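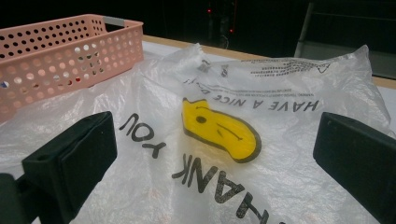 Figure 3. A thin shopping bag and a perforated basket on a white tabletop. The bag carries the words "THANK YOU" in large letters, a yellow smiley face, and a smaller "HAVE A NICE DAY," partly lost in a fold.

4.2 Carrier bags as household stock

We came to the Allotden homes expecting to write mostly about boxes and baskets, the things people buy in order to put other things away. The thin plastic carrier bag had a single line in our first coding sheet, under "waste." By the end of the second round of visits it had a sheet of its own, and it has become the part of the study we most enjoy talking about.

Of the 1,191 items logged as "container, any kind," a large share were bags that had come home with groceries or takeout and had never left. People kept them under sinks, on door hooks, in drawers, inside other bags. The bag of bags was so common that our coders gave it its own short code in the first week. What interested us was how much skill went into keeping them. One resident in the Silik building folded each bag into a tight triangle. Another pressed them flat with her forearm, rolled them, and stood the rolls on end in an old coffee can. A third did nothing to them at all and could still find the right size by feel, with the cupboard light off.

The bag in Figure 3 is of a familiar type. The print speaks to the shopper at the counter, but at home the same words turn up in any direction, and the face changes with every crease. In the figure the smiley has been pulled long and lopsided by the wrinkles. Several participants told us they liked this. "He's always in a different mood," one said of the face on her own bags, and her children had given him a name. Small moments like that came up again and again in the interviews, and we had not planned a single question about them!

Spread out on a table, a bag of this kind also takes up a surprising amount of room. A basket has the same footprint whether it is full or empty. The low pink one beside the bag has a firm rim and straight walls, and you can tell at a glance how much space to leave for it on a shelf. The bag has no such fixed size. It can cover a good part of a tabletop or go into a fist, and the person tidying has to decide which. We call this the flattening decision, and we saw it made in four ways:

- the bag is smoothed and folded along its seams
- the bag is scrunched and pushed in with others
- the bag is put straight back to work, often as a liner
- the bag is left where it is until the table is needed

The last of these was more frequent than people guessed when we asked them beforehand. Bags stayed out on counters and tables well after the shopping had been put away, and they gathered other jobs while they lay there. Peelings went into them. So did a pair of child's sandals on their way back to a cousin's house.

Baskets and bags were also used together, and we think earlier work has passed over this too quickly. Marama Costigan, who led the home visits, noticed that perforated baskets were lined with a carrier bag whenever they held something small or damp, such as clothespins, onions with loose skins, or seed packets. The holes that make such a basket light and easy to rinse also let small things poke through, and the bag solves that at no cost. In the Mandagi homes, 86 baskets were recorded with a liner of some sort in August alone. The liner was changed when it tore, and the torn one was generally demoted to trash duty, giving it a third life after the shop and the basket.

We should be careful about how far this goes. All six neighborhoods in the study have shops that still give out thin bags, and we would expect a different picture where they have been withdrawn. The comparison with Wetovach, where shoppers mostly bring their own, is taken up in Section 5. Residents there had far fewer thin bags in the house and guarded them more closely, with some kept for years and wiped clean between uses.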